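Pladby Demonstration Set: Minutes, December
Posted by Urho Harju, 4:10 p.m.
2 shares | 2 comments

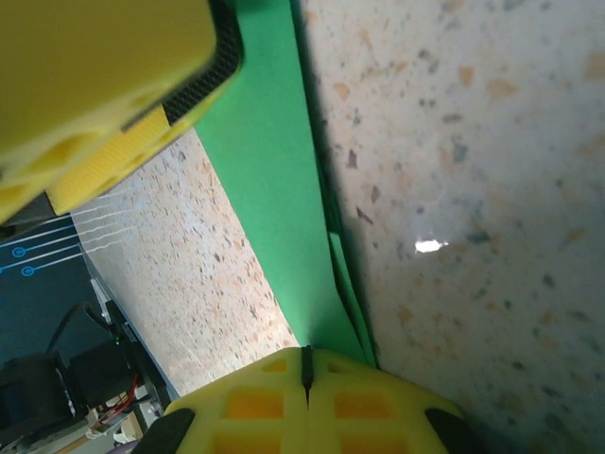 Wrist view, green strip between the two yellow fingers, speckled surface at right.

Present: D. Dunleavy (chair), U. Harju (minutes).

1. Previous minutes accepted.

2. Collection. Harju reported 31 new demonstrations from the Kincaid bench. Nine rejected for missing joint data. Remainder passed to Gisia for labeling.

3. Thin items. Dunleavy asked that flat green material be logged as "strip" until the label list is settled. Agreed.

4. Glare. Bright spots on the speckled surface to be left in the training data. No masking.

5. Wadthorpe copy. Transfer stopped at episode eight. Harju to restart.

Next meeting: 2 p.m., same room.

Comments (2)

D. Dunleavy: Item 2, rejects should stay on the drive.

U. Harju: Noted, moved to the hold folder.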